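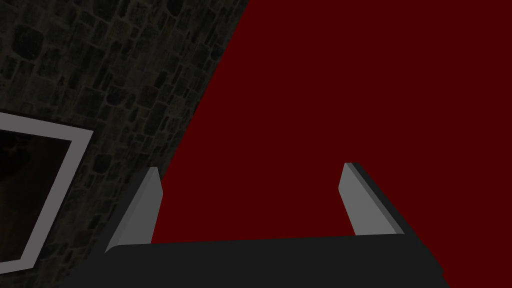
Gripper facing a stone wall and a deep red surface (rendered).

Home Setup Walking Battery Help

Section 4: Teaching your Ekura insoles how you walk
By Igor Nowakowski, February

This is my favorite part of the setup! The insoles arrive knowing nothing about your feet, and after one good walk they can tell a stroll from a jog and a staircase from a curb. Charge both insoles and install the Rornetari app before you start.

1. Slide the insoles into the shoes you wear most, sensor side down.
2. Open the app, tap Pair, and press each heel firmly until it buzzes.
3. Stand still with your weight even on both feet. The app takes 10 seconds to read your balance.

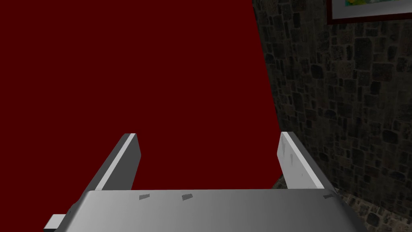

4. Tap Learn My Walk and head out at your normal pace for 16 minutes. Flat ground first, then a few stairs if you have them handy.
5. Keep your phone in a pocket on either side (a backpack works too) and let the app do its thing.
6. When both heels buzz twice, stop and tap Save.

Note: If the app shows code 348, the left and right insoles are swapped. Trade them and go back to step 2.

Caution: Don't trim past the dotted line at the toe. The wiring runs right behind it.
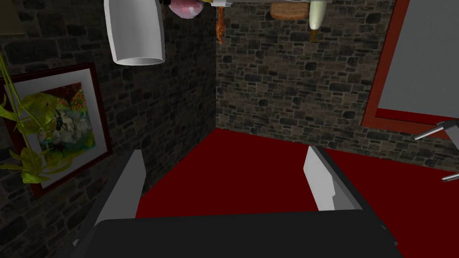 Open gripper fingers, red floor, and stone walls (rendered).

7. Name the profile. You can make another one for boots or running shoes, and it's great fun to compare them in the Kubiak chart view.

Caution: Take the insoles out before drying wet shoes on a heater.
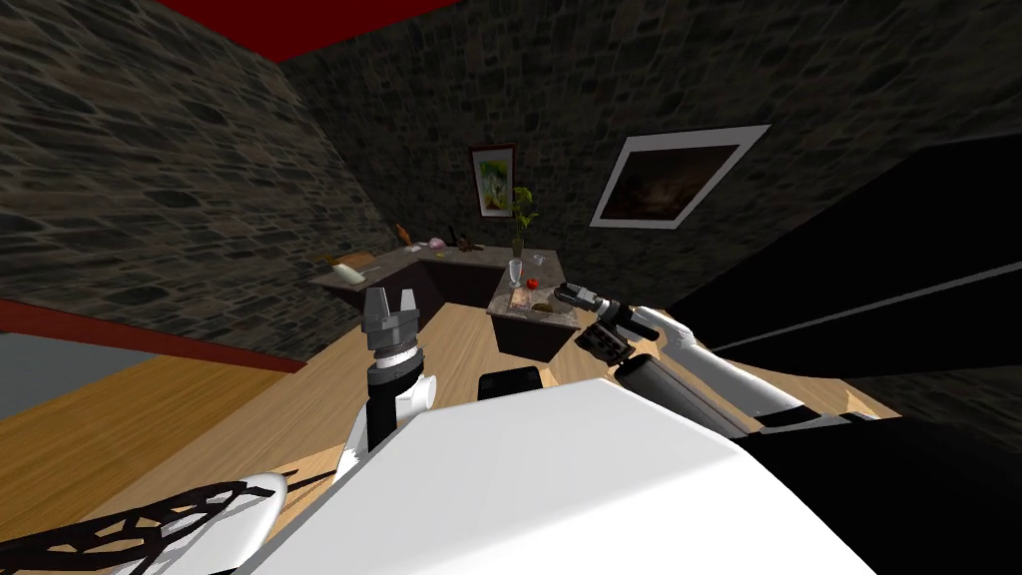
Do I have to repeat the learning walk when I buy new shoes?
Only if the heel height is different. For a similar pair, move the insoles over and run step 3 again.

Juritz Wearables, Support Desk, ext. 1432 | © Juritz | Back to top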